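Gripper Comparison, Floor Sweeping Task: Frequently Asked Questions

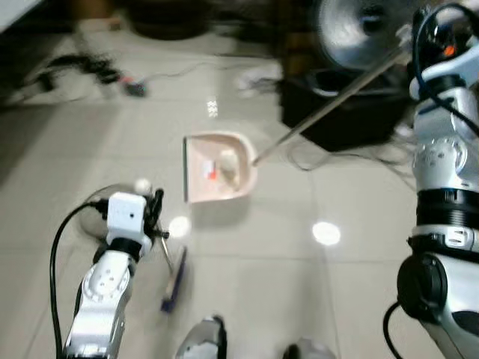 Plestia, 2021-03-28

What is being compared?
Two sets of fingers for the same two-arm robot: the Fokerov parallel fingers and the Ocampo three-pad fingers. The arms, the controller and the head camera stay the same for both. Only the fingers and their force settings change.

Why a dustpan and brush?
Both tools are held far from the part that does the work. With the dustpan at the end of a long pole, a small slip at the gripper becomes a large error at the lip. The brush has the same problem on a slender rod. Most of our earlier tests used blocks and cups, which hide this kind of slip.

Which arm holds which tool?
Right arm on the pole, left arm on the brush, lip of the pan facing left. We tried swapping the tools and dropped it. The left wrist carries the module with the hanging cable, and it handles the brush strokes without pulling.

How long is a run?
Each run is limited to four minutes. A finger set gets 100 runs, so the full comparison is 200. Runs stopped by the operator count as failures unless the controller log shows a network fault.

What counts as a success?
All litter past the lip and still in the pan when the pan is lifted. Litter resting on the lip is a failure. Hortensia Leiva scores the runs from the recordings and is not told which fingers were fitted.

Does the litter change between runs?
Yes. There are 11 pieces in the set, and each run uses two of them, one small and one larger and crumpled. Crumpled pieces are harder to push but tend to stay put once they reach the back wall of the pan.

Does the shiny floor cause trouble for the camera?
Some. The ceiling lights reflect off the tiles as bright spots, and the detector sometimes takes one for a white piece of litter. Fixed exposure helped more than a polarizing filter did. We left the tile as it is, as the robot will have to work on floors like it.

Why is there other equipment on the floor?
The work area has no walls. Cables and hardware stay where they are between sessions, and the planner treats anything outside the sweeping zone as an obstacle.

Which fingers are better so far?
The Ocampo pads hold the pole with less rotation. The Fokerov fingers close faster and pick up the brush rod more reliably from a flat start. Fanni Kelemen has suggested one of each — the mount allows it, but the controller expects a matched pair and would need a patch.

Can I get the logs?
Joint positions, motor currents and camera timestamps are on the Fluketden share. Finger force is logged for the right arm only. Ask Cirilo Contreras for access.

When will the results be posted?
In May, if the second set of pads arrives on schedule.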